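Speaker notes: Payment timing in small infrastructure contracts
Afternoon session, 30 minutes including questions

Slide 1. Title
Give name and firm. State scope: payments from prime contractor to subcontractor on public water and street work. Retainage is covered. Bid preferences and certification are left for the panel.

Slide 2. The project used throughout
Serrano water main replacement, first phase. 2,270 service connections. Pruturent is the prime. Torker did trenching and pavement restoration as a first-tier subcontractor. Wisen supplied traffic control under Torker, so second tier.
Point to the contract chart. Owner, prime, first tier, second tier. Money moves down the chart one level at a time. Paperwork moves up the same way.

Slide 3. Where the days go
Read the steps from the slide, do not expand:
Work performed. Quantities agreed in the field. Sub invoice to prime. Prime pay application to owner. Owner review. Owner payment. Prime payment to sub.
The contract clock covers only owner review. It starts when the owner accepts the application as complete. An application returned for a missing payroll report starts over from zero.
Ask who in the room has had one returned. Pause.

Slide 4. Effect on a small firm
Payroll is weekly. Fuel and pipe bedding are on short trade terms. The receivable is 40 days old before the firm hears whether the quantities were accepted.
A line of credit fills the gap, and the interest is not billable under this contract. Firms either carry it in overhead or price it into unit rates. Both show up in the next bid.
Second-tier firms have the same problem with one more step added. Wisen's invoices could not move until Torker's did.

Slide 5. Retainage
Distinguish three things people mix up: the percentage held, the base it is held against, and the release trigger.
On this job the trigger was final acceptance of the whole phase. Trenching finished early. The money stayed with the owner through paving, striping and the punch list.
Alternative: release by line item, when the inspector signs off that item. Requires a schedule of values with finer breakdown. Credit Jiahui Cui for the template. It will be in the handout.

Slide 6. What was changed for the second phase
Field quantities signed daily by inspector and foreman, same sheet.
Pre-review of the draft pay application by the owner's staff before formal submission.
Partial approval. Disputed items are pulled out and the remainder is paid.
Payment dates posted where every tier can read them.
Item 3 needed a contract amendment. The others were procedural. If asked about software, say a shared spreadsheet was used.

Slide 7. Limits
One owner, one prime, 2 phases. Phases differ in season and soil, so the comparison is weak. No claim is made about bid prices. State law on prompt payment varies, and attendees should check their own before copying any clause.

Slide 8. Questions
Likely question: does the surety object to early release? Answer: ask for written consent of surety at award, not at the time of release.
Likely question: mobilization payments. Refer to handout, last page.
If short on time, skip slide 7 chart but read the text.
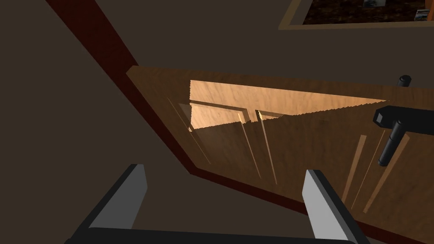
KHANYISILE PILLAY

Handout copies are at the registration desk until the close of the session.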